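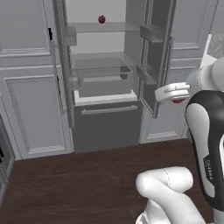

Fig. 1. Sim kitchen, fridge task, both upper doors open. Fruit on top shelf.

June, notebook of U. Alvarado, shared copy

Ran the fridge task again in simulation for the Brulcombe staff kitchen. Batch of 40 episodes, same start pose, fruit position varied along the top glass shelf. Log went to the Clitum folder at 16:20.

Result: 24 completed. Most of the failures were on approach, with the forearm coming too near the open right door. Door bins on that side take up more room than the planner allows for. Two changes for the next batch:
– collision margin on the right door bins up by 2 cm
– elbow kept lower until the wrist is past the door edge

Crisper bin and the drawer under it stay out of scope for now. Freezer drawer also. Chisholm asked for the drawer in their last message; I answered that shelf items come first.

Notes from the call with the Brulcombe kitchen team. They serve around 97 meals at lunch. At present one person on the early shift does the fridge check: opens every unit, pulls old produce, writes the list. Under the plan the arm does the pulling and the person approves the list on a tablet. Points raised:

The early shift starts at 5:30 only on account of the fridge check. If the arm runs overnight the start could move to 6:30. Two of the cooks want this. One does not, as she would lose the paid hour. Not ours to settle, but it should be in the report to Gaditz before the site trial and not after.

Who decides that a piece of fruit is bad? Currently the cook, by touch. The arm has no such measure and our classifier uses color only. Agreed: the arm sets doubtful items aside in a tray, a person decides. This adds a handling step I had not budgeted for.

They also want to be able to stop the arm and reach past it during prep. Need a stop button on the hinge side as well as at the base. Wiring to be checked with Chisholm.

Open: shelf height on the real units (still waiting for measurements), tray location, rerun with new margin.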